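Grultine says its veneer will outlast your mortgage. The small print is less sure

The furniture chain Grultine has put a new promise in the window of every one of its stores: a "lifetime" guarantee on wood-veneer desks and cabinets, starting in May. Shoppers have heard this kind of thing before.

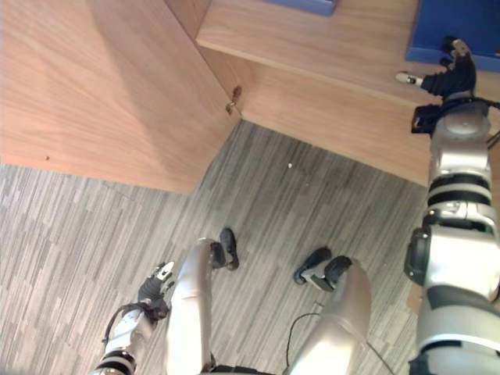
The guarantee covers the Vandetti line, a set of desks, sideboards and shelving units sold mostly to people fitting out a spare room as an office. A Vandetti desk with the matching cabinet sells for $1,546, a good deal more than the line it replaces. The company says the extra money buys thicker veneer, better glue and peace of mind. Only the last of those is spelled out in the paperwork, and it takes nine pages.

"Lifetime," according to page two, means the expected life of the product. Page six gives that expected life as 15 years. A spokesperson for the chain confirmed that reading by email and said customers "understand the term in its industry sense." Asked which customers, the chain did not reply before this item was posted.

The exclusions start on page three. Peeling within a hand's width of a heater or radiator is left out. So is fading from sunlight, direct or otherwise, along with any swelling put down to damp, spills, steam or "household humidity outside the normal range." The normal range is not given. Hinges, catches and drawer runners are counted as wearing parts and get one year. Moving house ends the guarantee altogether unless the piece is taken apart and put back together by a Grultine fitter, at the owner's expense.

That last rule will catch plenty of people. A desk for a spare room is the sort of thing that gets bought by renters, and renters move.

The chain is leaning hard on test results to back up its claim. Its leaflet says 89 percent of sample panels showed "no meaningful change" after being put through heat and damp in a lab run by Dirkov, the firm that supplies the glue. It would be surprising if the glue maker had found otherwise. The leaflet does not say how many panels were tested or for how long, and it does not say what would have counted as meaningful. Dirkov said the full report belongs to its client. Grultine said the full report belongs to Dirkov.

To be fair to the chain, veneer gets a worse name than it deserves. A thin sheet of real wood over a solid core can last for generations if it is well made and left alone, and there are plenty of old sideboards around to prove it. It also stays flatter than a wide plank does. The trouble tends to come at the edges and corners, where the sheet is cut and moisture can creep in underneath. Once a corner lifts it will catch on sleeves and dust cloths until a piece snaps off.

Corners, as it happens, are on page four. The guarantee covers lifting on flat surfaces "excluding edges, joints and corners."

A rival chain, Brandão, offers a plain five-year promise on its own veneer range. It is shorter and a lot less exciting in a window, but it runs to a single page, covers edges and lets the owner move as often as he or she likes. Its version costs $23 extra at the till, a charge Grultine's ads make fun of. Whether a cheaper promise folded into a higher price is any more generous is a sum shoppers can do for themselves.

Anyone making a claim under the Grultine plan will need the original receipt, the assembly booklet and photos of the piece taken within a month of delivery. Few people take pictures of a new cabinet for its own sake – or keep the booklet, for that matter. The chain says it may add a way to store these papers online later in the year. It has not set a date.

People who already own older Grultine desks are not covered, and there is no plan to extend the offer to them. Their pieces carry a two-year guarantee, which in most cases has run out.

State law still applies whatever the leaflet says, and a desk that falls apart in normal use may be worth complaining about with or without a guarantee. Shoppers who do want the Vandetti line can ask for the full terms at the counter before paying. At the downtown store at 4 p.m., staff had the leaflet but not the terms, and offered to print them out. The printer was out of paper.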